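# Flekine, second release: a review

Flekine is a method for training a robot policy from hand-held gripper demonstrations, with no robot present while the data is collected. Wilma Lamont and I spent January finding out whether it does what the paper from the Galanis group says.

We recorded 534 demonstrations of one job, packing mixed small items into an open cardboard box, and kept the settings as published. Training took 15 hours on our machine at Gokthorpe.

The main claim is that the method copes with clutter. On plush toys it does. The policy picked a sensible side to grip and rarely closed on two things at once. Shiny plastic packets were worse – it tended to stop short of them and try again.

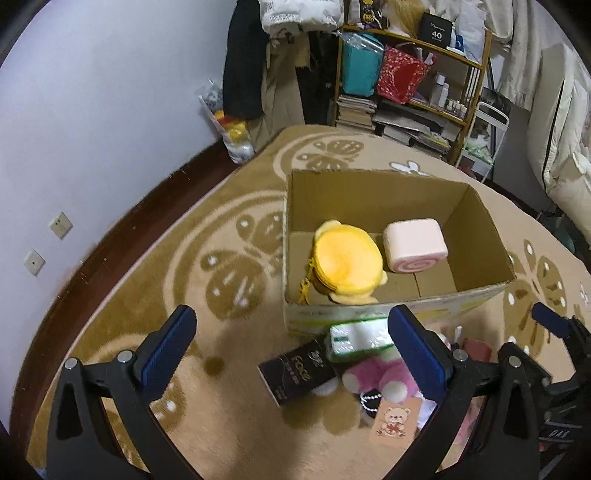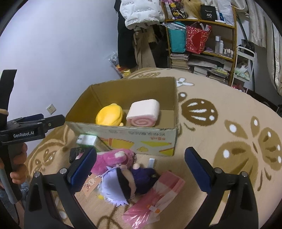

The older Pirnska baseline, trained on the same demonstrations, failed 9 of our test runs. Flekine failed 2, both on flat cards. Alasdair Imrie thinks a longer view of past movement would fix that, but we haven't tried it.

The documentation is thin on calibration and the default logging fills a disk quickly. I would still use it over Pirnska for soft items. For cards and thin packets I'd wait for the next release.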